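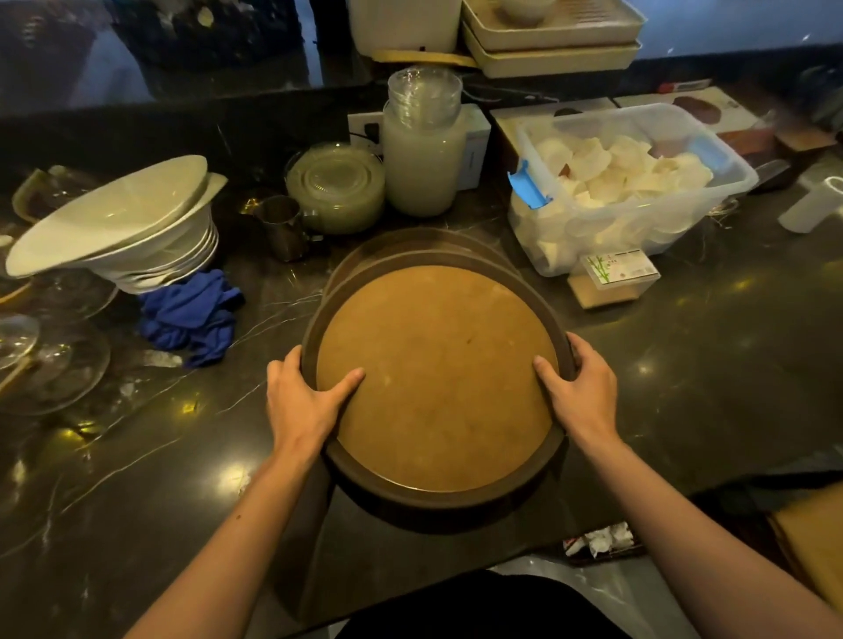
Both hands on the rim of the brown tray, marble counter, plates stacked on the blue cloth to the left.

February 17, 2026

Long entry, sorry, put the kettle on first. I want to get the tray fault written down properly while it's fresh, partly for the Histcombe folks who will be running the same arm next month and partly for me, as I know perfectly well I'll have forgotten half of it by Friday.

Short version: the Vilon arm dropped a tray this morning, and then it did something worse, which was to carry on as though it still had it. The gripper opened in mid-air, the tray hit the edge of the bench, and the arm went merrily on to the put-down point, lowered nothing onto the counter, let go of nothing and reported a good cycle. No stop, no light, no line in the fault log. Nobody was hurt and the tray is fine apart from a scuff, but the arm swept through the place where I'd have been standing if I'd gone to pick the thing up. I had one foot moving already. That's the part I keep coming back to.

What we were running: the tray lift from the Laryea task set, one tray off the top of a pair, gripped by the rim, up, across, down. It had done 939 cycles without a fuss since we reset the counter, and I think we'd all grown a bit fond of it and a bit lazy about watching it. The drop was on cycle 940, if you want to find it in the log, though as I say the log will tell you it went beautifully.

Spent the rest of the morning on the why. First thought was grip force, so I pulled the trace. We command 40 newtons at the rim and the trace shows 40 newtons, flat as a pancake, right through the lift and right through the drop and on to the end. A force reading that doesn't so much as wobble when a tray leaves the fingers isn't a force reading. The sensor had frozen on its last good value and the controller was taking that value at face value every time it asked. Went back through the file and the reading had stopped changing 730 milliseconds before the gripper opened. The age check on the sensor message is meant to catch anything older than 70 milliseconds and stop the arm. It didn't, and here is the embarrassing bit: the check looks at the time the message was passed along, and the bridge was passing along the same old message with a nice new time on it. So the check was happy. We wrote that bridge ourselves in June and I remember being rather pleased with it.

As for why the gripper opened at all, I'm less sure. The cable to the wrist had worked its way part out of the clip, and if I flex it by hand near the connector I can make the reading freeze maybe one try in three. I can't make the gripper open that way, though, and I tried for most of an hour. It could be that the same cable carries a brief dip in the supply and the gripper driver restarts with its fingers open. That would fit, but I haven't caught it happening, so please treat it as a guess until there's a scope on the supply line.

There's also the second tray to think about. When you lift the top one by hand you feel straight away whether the lower one wants to come along with it, and you shift your fingers without thinking. The arm can't do that with a dead sensor, and I doubt it does it very well with a live one. I've gone back to doing the lifts by hand for the afternoon, both hands on the rim, slow, to get a feel for where the weight sits. It's pleasant enough work and it does clear the head. I kept the rest of the crockery where it was so that the layout matches the earlier runs.

Done so far:
Arm powered down and tagged. Please leave the tag on, even if you only want to jog it.
Wrist cable reseated and tied back, old clip in the parts drawer with a label.
Bridge changed so it keeps the sensor's own time. Tested on the bench with the cable pulled and the stop came in as it should.

Still to do:
Scope on the gripper supply, overnight if we can manage it.
Ask Uvix whether their driver can be set to restart closed, and whether we'd want that with fingers about.
Add a check that the reading moves at least a little during a lift.
Move the floor tape back. Up to now we've been standing far too close, me included.
Go through the older logs for other flat traces. I have a nasty feeling about a couple of them.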